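Umia hall display: is barrier tape supposed to count as crowd control now?
Forum: Venues, Stands and Fit-Out > General

gratingly_yours
Posts: 219

Went to the Umia open days in August and came away wondering what we're all paying for.

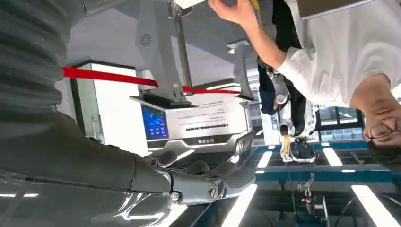
My gripe is with the tape. They had a big white and gray kiosk, obviously not cheap, and the thing keeping the public off it was a strip of red barrier tape run across the front. One strip. The same stuff you'd put around wet paint.

I do small stands for a living, mostly one-room shows, and I've been told for years that tape is "fine for the day." I don't buy it. It sags, people duck under it, kids hang on it. And it makes whatever is behind it look broken. I walked up assuming the kiosk was out of order. Was it? No idea. The little screen was lit up blue, so it had power at least.

The other thing is the panel. There's a white panel next to the screen covered in tiny print, line after line of it. If you tape people back from a thing, why put your reading matter on it in type that small? Either let them up close or make the words bigger.

Anyone here think tape is acceptable at a show people travel to?

stanchion_sue

I do, sorry. I've used tape for 14 years and had one problem with it, which was a fire door and my own fault.

Posts and belts look nicer, but they have feet, and feet are a trip hazard in a tight aisle. Tape you can put up in a minute and move in another. If a show changes its layout halfway through the morning (they all do) you'll be glad you aren't dragging posts around.

As for it looking broken, I think that's you. Most visitors see tape and think "stand here."

gratingly_yours

Most visitors see tape and think "crime scene." We may have to disagree.

Also, tie it to what? Half the time I see it stuck to a wall or a pillar with more tape, and then the paint comes off and there's a bill.

Coldroom

The bill is real. I got charged $107 by a hall for one patch of paint that came off with the tape. I have no proof it wasn't already loose and neither did they, but they had my deposit.

mezzanine_pat

I was at Umia too, different day I think. I agree about the print and I'd go further. I don't believe anybody designs those panels to be read. They get a block of text approved, then somebody shrinks it until it fits the space they have. I stood there squinting at one on another stand and gave up after the first paragraph.

There's a rule of thumb that goes around about letter height and viewing distance. I've heard three versions of it and I don't trust any of them. Print it, tape it to a wall, walk back to where your visitors will be and see if you can read it. Takes five minutes.

halfheightwall

Devil's advocate. Small text on a machine isn't always meant for the crowd. Could be instructions for whoever is using it, or the legal stuff. None of us read it, so none of us know.

Same with the speaker. It has a small round grille with the holes fanning out, so I'd guess it talks or beeps at you. Did anyone hear it do either? In a hall with that much echo I wouldn't bet on it.

gratingly_yours

I didn't hear a thing from it, but I was there at lunch and couldn't hear myself either. Fair point on the text. I'd still have hung a sign.

Coldroom

Has anybody priced the alternatives lately? Fladell sent me a quote for belts and posts and I thought they'd put the decimal in the wrong place.

stanchion_sue

Fladell are dear. Verhoeven rent by the weekend and it's less painful, but check the belts when they arrive. Mine came with two that wouldn't retract.

mezzanine_pat

Be careful with Verhoeven's "weekend." Mine ended at noon and the show ended at four. I paid for an extra day.

pluginbaby

Long-time reader. What about the woven tape Pritex sells? It's supposed to stay tight and be reusable. Their page says it "won't sag," which I'll believe when I see it.

stanchion_sue

I've had a roll. It sags less. It also frays where you knot it, so "reusable" means you cut off the end each time and the roll gets shorter.

halfheightwall

So, like tape.

gratingly_yours

OK, to be fair to the plain stuff, bright red does get noticed. Nobody is going to walk into it by accident unless they're looking at a phone. My complaint is with using it as the finished thing, at a public event, in front of the piece you want people to look at. For setup and teardown, go ahead.

If anyone has used low rope (knee height, not the theater kind) in a space with a steady flow of people, I'd like to hear how it held up. I have a job coming with about 14 feet of frontage and an owner who wants "nothing ugly." She also wants nothing that costs money.

Coldroom

Knee-height rope and a crowd? Ask your insurer before you ask us.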